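3.2 Pavement and edges at the junction

The Brimmont survey divides its roads into 115 segments, and most of them are easy to grade. A road is either smooth or it has holes in it, and a surveyor with a clipboard can tell which before lunch. The junctions are less obliging. Three of them took up more of our July than the rest of the network combined, chiefly over the question of where the road stops.
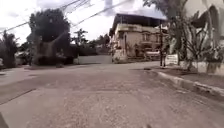
Figure 3. Junction with worn paving, scattered gravel and a dusty left margin. A two-storey building stands beyond.

The Gullex scale has 3 grades for loose material, and its authors seem to have pictured gravel as something that arrives in heaps. Thinly scattered grit falls between the lowest two. We gave it the higher grade, having once graded it the other way and then slipped on it. Seams were logged separately from surface wear, although raters disagreed freely about which was which. Of the 734 entries in the final log, the most contested concerned dusty margins, which one rater called shoulder and another called road in need of a broom. We kept both readings and scored the margin as unpaved.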